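Hard water and the kettle problem, part 2
Dec 21, 2019

The August post covered why I stopped trusting the strips that came with the Eritz filter jug. They read in steps of 50 ppm, and the color blocks for 100 and 150 are close enough that the answer depends on the light bulb. I have since moved to drop titration, as several of you told me to.

The method is simple. Take a measured sample, add buffer, add indicator until it turns wine red, then add EDTA drop by drop until it goes blue. Count the drops and multiply. The slow part is the last two drops, where the color sits at purple for a while. Swirl, wait, and look again before adding more.

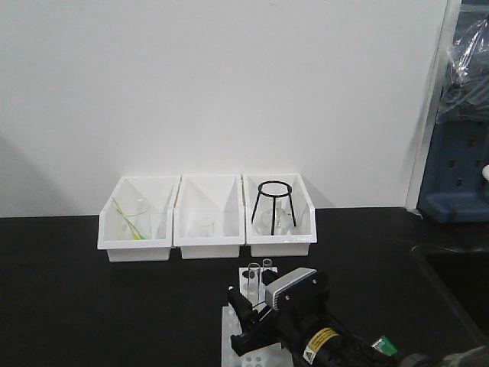
Glassware and tripod in their bins, black countertop.

Results for the kitchen tap: 153 ppm as calcium carbonate, averaged over 11 samples taken on different mornings. The spread was small. The first sample of the day ran slightly high, so I now let the tap run for a minute before filling.

Filtered water from the jug is a different story. A new cartridge takes the figure well under 100. After that it climbs steadily, and by the third week it is close to the tap value. The box says a cartridge is good for two months. That may be true for chlorine taste, which I did not test, but for scale it is not true at my address.

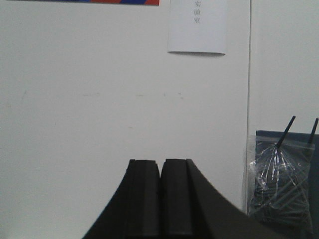 The other variable is boiling. Part of the hardness is bicarbonate, and that part drops out as scale when the water is heated. The rest stays dissolved. To split the two, boil a sample for ten minutes, let it cool, filter it, bring it back to the original volume with distilled water, and titrate again. Skip the top-up and the result comes out too high from evaporation. I made this mistake in the first batch and threw those numbers out.

For removing scale that is already there, plain citric acid still wins on price. One heaping tablespoon per liter, warm - not boiling - and twenty minutes. The Stirisent descaler worked as well in my kettle and costs several times more. 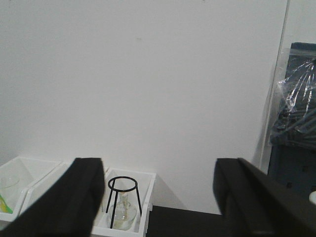
Carleen Bright wrote in to ask whether a softener would settle the whole thing, and added that hers made the tea taste flat and she went back to the unsoftened line for drinking. I don't have a softener to test, but the kettle would certainly stay cleaner, as the calcium is swapped for sodium before it gets there. Taste I leave to her. If anyone has before and after titrations from a softened line, send them and I'll add them to the table.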